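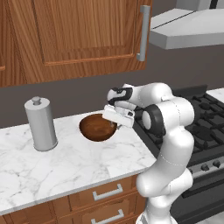 ## 4. Presentar una alegación al trazado del gasoducto Ranen–Clesau

Antes de entrar en el portal Sastura conviene tener reunidos los papeles, y le recomendamos que lo haga con calma la víspera, con un café delante si le apetece, porque el formulario se cierra solo cuando pasa un rato sin actividad y es una lástima perder lo escrito. Necesitará el documento de identidad, la referencia catastral de la finca (si la tiene) y el número de expediente, que para este trazado es el 243. Busque además un sitio fijo para la carpeta mientras dure el trámite: un armario alto de cocina, con su puerta de madera y su tirador largo en vertical, cumple de sobra, y en el tirador puede colgar con una goma la nota con la fecha límite, a la vista de toda la casa. Quienes vivan dentro de la franja de 400 metros a cada lado del trazado recibirán también una carta con un código de afectado. Guárdela con lo demás.

### 4.1. Abrir el expediente

1. Entre en Sastura y pulse **Participación pública**.
2. Escriba el número de expediente en el buscador y pulse **Consultar**. Aparecerá la ficha del gasoducto, con el mapa a la derecha y la lista de documentos debajo.
3. Acerque el mapa hasta su municipio. Si vive en Robles, fíjese en que hay dos variantes dibujadas, la norte y la sur, y las dos siguen abiertas a alegaciones.
4. Pulse **Presentar alegación** y elija si lo hace en nombre propio o en el de una asociación.

> **Nota.** El código de afectado es optativo. Si no lo encuentra, deje la casilla en blanco y continúe tan tranquilo: cualquier persona puede alegar, viva donde viva.

### 4.2. Redactar el texto

Sabemos que esta parte impone un poco, sobre todo la primera vez, pero le aseguramos que no hace falta escribir como un abogado. Cuente lo que conoce de primera mano: el pozo que abastece a tres casas, el camino que se inunda en febrero, el muro que lleva ahí desde sus abuelos. Esos detalles no suelen venir en los planos.

1. En **Asunto**, ponga una frase corta que diga a qué parte del proyecto se refiere. «Cruce del arroyo en la variante sur» está muy bien; «Gasoducto», en cambio, se queda corto.
2. En **Exposición**, escriba los hechos. El campo admite 4000 caracteres, espacios incluidos, y un contador le va avisando.
3. En **Solicitud**, diga con claridad qué pide: que se desvíe un tramo, que se amplíe un estudio, que se celebre una audiencia en su municipio.
4. Pulse **Guardar borrador** cada pocos párrafos.

> **Precaución.** El botón **Vaciar** está justo al lado de **Guardar borrador** y no pide confirmación. Vaya con cuidado, especialmente si escribe desde el teléfono.

Si prefiere redactar en papel, adelante, muchos vecinos lo hacen así en la mesa de la cocina y luego lo pasan al formulario, o se lo dictan a un hijo o a una nieta con más maña para el teclado.

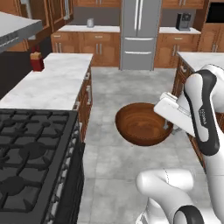 *Cocina con suelo de baldosas grises y cuenco redondo de madera.*

### 4.3. Adjuntar documentos

1. Pulse **Añadir archivo** y seleccione el documento. Se aceptan PDF, JPG y PNG.
2. Póngale un nombre que se entienda, por ejemplo `pozo_robles_plano.pdf`.
3. Espere a que la barra se ponga verde antes de añadir el siguiente.
4. Compruebe que el conjunto no supera los 100 MB. Si se pasa, reduzca las fotografías o presente una segunda alegación que haga referencia a la primera.

> **Nota.** Las alegaciones se publican al terminar el plazo. El portal oculta su dirección y su número de documento en el formulario, pero no en los adjuntos, así que tache usted lo que no quiera enseñar.

### 4.4. Firmar y enviar

1. Revise el resumen de principio a fin. Una vez enviado, el texto ya no se puede modificar.
2. Elija **Firma con certificado** o **Firma con clave por SMS**. La clave caduca enseguida, de modo que tenga el teléfono a mano.
3. Pulse **Enviar** una sola vez y espere.
4. Descargue el resguardo e imprima una copia para la carpeta.

Si el resguardo no aparece, mire primero en **Mis trámites**: casi siempre está allí. Cuando figure como «Pendiente de firma», repita únicamente el paso 2. También puede llevar la alegación impresa y firmada a las oficinas de registro de Ranen y de Clesau, abiertas hasta las dos de la tarde; pida que le sellen su copia antes de marcharse.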